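A kitchen helper built on Saturday tables

By the Tellska workshop desk
May 17, 2021
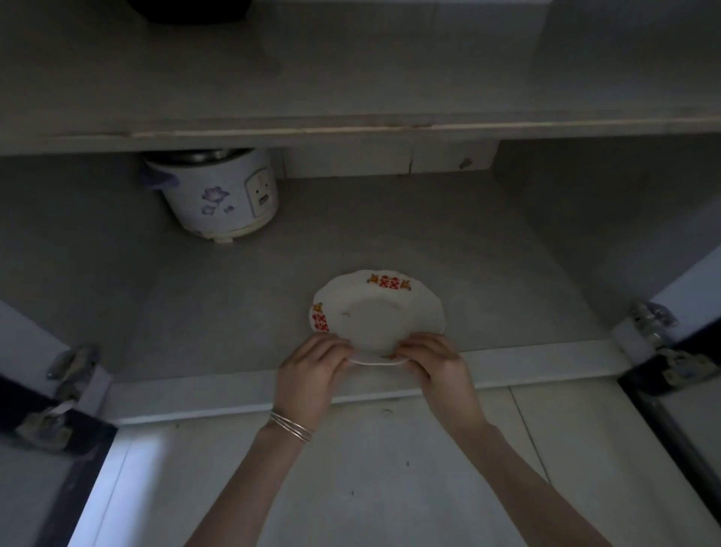
Holding a plate with red double-happiness patterns in the lower compartment, beside the rice cooker.

The shared workshop Tellska has one long bench, two good vices and a kettle. Since April it has also a home robot, which its builders call Lovix. The purpose is modest. Lovix should one day take a clean plate and put it in a cupboard, in an ordinary kitchen, with ordinary doors.

Before the arm can learn this, people must do it themselves, many times. The group set a target of 400 recordings, each no longer than 15 seconds, and all of them from the view of the person who does the work. At the bench this sounded easy. In a real cupboard there are hinges, doors which swing back, and a shelf above that is closer than one remembers. A person bends the wrist a little and does not think about it. For the builders, this little bend became the main subject of three evenings.

The plates gave them also a lesson. A wavy rim is pleasant for fingers, but the first gripper, which had flat pads, touched it only at two points, and the plate turned. The second gripper has softer pads, cut from a sheet bought at Flolport, the surplus shop across the yard. It holds better. It is also slower, and a full movement from table to shelf takes 36 seconds, so the group is not yet satisfied.

The arm itself is a used Dumitrescu model, made for light packing. Its cover was cracked and one motor had to be changed. The builders paid 105 euros for it and spent more than this on cables, a fact they mention with some pain.

What I liked most was the notebook which lies near the kettle. On every page there is one failed attempt, written in plain words: "Door came back." "Too high, touched the board." "Let go too early." There are no drawings and almost no numbers, but a new member can read it in one evening and will understand where the difficulties are.

The next job is the cupboard doors. For now a person must open them, and Lovix waits.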